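Der Rand des Blattes
Anmerkungen zur Werkstattausstellung in Virnulau

Seit dem Frühjahr beschäftigt mich die Frage, wie viel Raum eine Zeichnung neben sich verträgt. Anlass war die Hängung der Papierarbeiten von Ilgın Kaplan im ehemaligen Zollspeicher von Virnulau, die ich zweimal gesehen habe, zunächst am späten Nachmittag bei Seitenlicht, dann noch einmal am Vormittag unter vollständig eingeschalteter Beleuchtung. Die beiden Besuche haben zu unterschiedlichen Ergebnissen geführt, und ich halte es für angebracht, beide festzuhalten.

Gezeigt werden 25 Blätter in Graphit und verdünnter Tusche, die meisten im Hochformat, ohne Passepartout hinter Glas montiert. Die Künstlerin hat auf Titel verzichtet. Im Handzettel stehen lediglich Format und Papiersorte, dazu eine kurze Einführung von Sheldon Landry, der die Ausstellung betreut hat. Landry vertritt darin die Auffassung, der Bildrand sei bei Kaplan ein »Ort der Verhandlung«. Diese Formulierung ist mir zu allgemein. Verhandelt wird an diesen Rändern nach meinem Eindruck wenig. Die Linien laufen auf sie zu, werden dünner und hören einen Fingerbreit vorher auf. Man kann diesen Abstand messen, und er ist auf nahezu allen Blättern derselbe.

Zur Frage der Rahmung

Die ältere Literatur behandelt den Rahmen gern als Grenze zwischen Werk und Welt. Für das Tafelbild mag das hinreichen, für die Zeichnung auf Papier ist es unzureichend, da hier bereits das Blatt eine Grenze zieht, bevor der Rahmen hinzukommt. Es entstehen zwei Kanten, eine gerissene oder geschnittene und eine gebaute. Wer beide unmittelbar übereinanderlegt, unterschlägt die erste. In Virnulau ist dieser Fehler vermieden worden: Die Blätter liegen frei auf einem hellgrauen Karton, und man sieht den Büttenrand in seiner ganzen Unregelmäßigkeit, einschließlich der Stellen, an denen das Papier beim Trocknen leicht gewellt ist.

Bei Seitenlicht wirft diese Kante einen schmalen Schatten. Am Nachmittag meines ersten Besuchs war er so deutlich, dass er mit den Graphitlinien konkurrierte. Auf dem vierten Blatt der Längswand ließ sich aus zwei Metern Entfernung nicht entscheiden, ob der untere Abschluss gezeichnet oder geworfen war. Ich habe das als Gewinn empfunden. Am Vormittag war der Effekt verschwunden. Die Deckenstrahler löschen den Schatten vollständig, und das Blatt wirkt wie aufgedruckt. Es wäre der Ausstellungsleitung zu empfehlen, wenigstens eine der beiden Leuchtenreihen dauerhaft abzuschalten.

Ein Wort zum Papier selbst. Kaplan verwendet überwiegend ein ungeleimtes Bütten, in das die Tusche sofort einzieht. Korrekturen sind darauf kaum möglich. Graphit hingegen bleibt an der Oberfläche und lässt sich abheben, und an mehreren Stellen ist das auch geschehen. Man erkennt es am aufgerauten Flor der Fasern. Die Künstlerin hat also mit zwei Materialien gearbeitet, von denen das eine keine Rücknahme erlaubt und das andere jede Rücknahme dokumentiert. Darin liegt für mich der eigentliche Gegenstand der Serie, und ich bedaure, dass die Einführung dazu schweigt.

Der Einwand von Eun-seong Wang

In einem längeren Gespräch nach der Eröffnung hat Eun-seong Wang mir widersprochen. Wang druckt seit vielen Jahren Radierungen und betrachtet Zeichnungen grundsätzlich mit einem gewissen Misstrauen, was der Unterhaltung nicht geschadet hat. Sein Einwand lautete, dass ich die technische Seite überbewerte. Eine Linie, die vor dem Rand endet, sei zunächst eine Linie, die endet; wer daraus eine Aussage über Rücknahme und Dokumentation ableite, lese eine Gebrauchsanweisung mit.

Ich habe diesen Einwand ernst genommen und bin mit ihm noch einmal durch den Saal gegangen. Bei den kleinen Formaten an der Stirnwand gebe ich ihm recht. Sie sind rasch ausgeführt, vermutlich in einer Sitzung, und tragen die Last nicht, die ich ihnen auferlegen wollte. Bei den großen Blättern bleibe ich bei meiner Lesart. Dort sind die radierten Zonen so angeordnet, dass sie von einem Blatt zum nächsten wandern, und eine solche Ordnung ergibt sich nicht von selbst.

Wang hat anschließend auf eine Mappe des Zeichners Dong-hyun Ji verwiesen, die im Nebenraum in einer Tischvitrine liegt. Ji arbeitet mit Silberstift, also mit einem Material, das weder einzieht noch sich abheben lässt und das erst mit der Zeit nachdunkelt. Der Vergleich ist lehrreich. Was bei Kaplan als Entscheidung sichtbar bleibt, verschwindet bei Ji in einer gleichmäßigen, sehr feinen Schraffur, die man aus der Distanz für einen Grauton hält. Die Vitrine ist allerdings zu niedrig aufgestellt, und wer die Schraffuren prüfen möchte, muss sich tief hinunterbeugen.

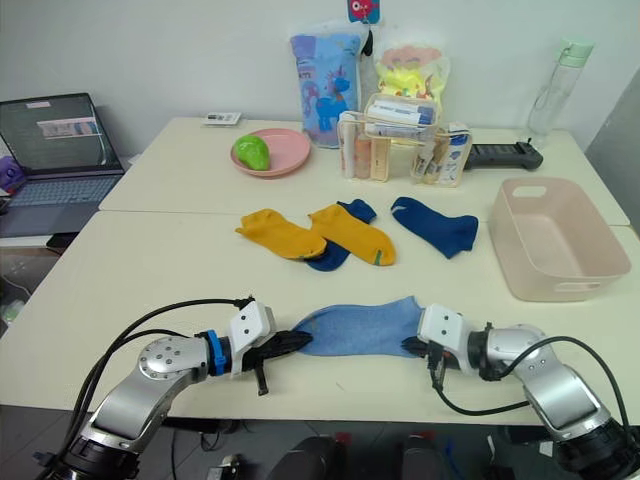 Katalog und Ausstattung

Der begleitende Katalog ist bei Seok erschienen, in einer Auflage von 1364 Exemplaren. Die Zahl ist im Impressum ohne weitere Erläuterung genannt. Der Druck ist sorgfältig, das Papier etwas zu glatt für den Gegenstand. Die hellen Tuschelagen sind gut getroffen, die Graphitpartien dagegen durchgehend zu dunkel, sodass die abgehobenen Stellen, von denen oben die Rede war, in der Reproduktion kaum auszumachen sind. Wer die Blätter nur aus dem Katalog kennt, wird meiner Argumentation nicht folgen können. Das ist ihm nicht vorzuwerfen.

Neben Landrys Einführung enthält der Band einen Aufsatz von Chang-ho Noh über die Geschichte des Skizzenbuchs. Er umfasst rund 10 Seiten und ist der stärkste Beitrag. Noh zeigt, dass das Skizzenbuch erst spät als eigenständiges Werk gesammelt wurde und dass viele Bände zuvor aufgetrennt und blattweise verkauft worden sind. Die Folgen für unser Verständnis der Zeichnung beschreibt er mit Zurückhaltung: Aus einer Abfolge werden Einzelstücke, aus dem Falz wird eine beschnittene Kante. Man hätte sich gewünscht, dass er diesen Gedanken auf Kaplans Serie anwendet. Er nennt ihren Namen jedoch nur in der Schlussanmerkung.

Zu bemängeln ist ferner die Paginierung. Die Abbildungen sind nicht in der Reihenfolge der Hängung gedruckt, und ein Verzeichnis, das beides zueinander in Beziehung setzte, fehlt. Bei unbetitelten Arbeiten ist das eine erhebliche Erschwernis. Ich habe mir beim zweiten Besuch eine eigene Liste angelegt und stelle sie Interessierten auf Anfrage gern zur Verfügung.

Ausblick

Ab Oktober wird ein Teil der Blätter in den Räumen der Galerie Itora zu sehen sein, voraussichtlich in veränderter Auswahl. Die dortigen Säle sind niedriger und haben Fenster nach Norden. Für die Frage des Kantenschattens ist das von einigem Interesse, und ich beabsichtige, die Blätter an diesem Ort ein drittes Mal anzusehen. Dem Vernehmen nach soll auch die Mappe von Ji mitreisen - diesmal, so ist zu hoffen, auf einem höheren Sockel.

Eine Korrektur zu meinem vorigen Beitrag ist noch nachzutragen. Die dort besprochene Kaltnadelarbeit »Stumby« habe ich irrtümlich als Aquatinta bezeichnet. Eun-seong Wang hat mich auf den Fehler aufmerksam gemacht, wofür ich ihm danke. Die Angabe ist inzwischen berichtigt, die Schlussfolgerungen zum Plattenton bleiben davon unberührt.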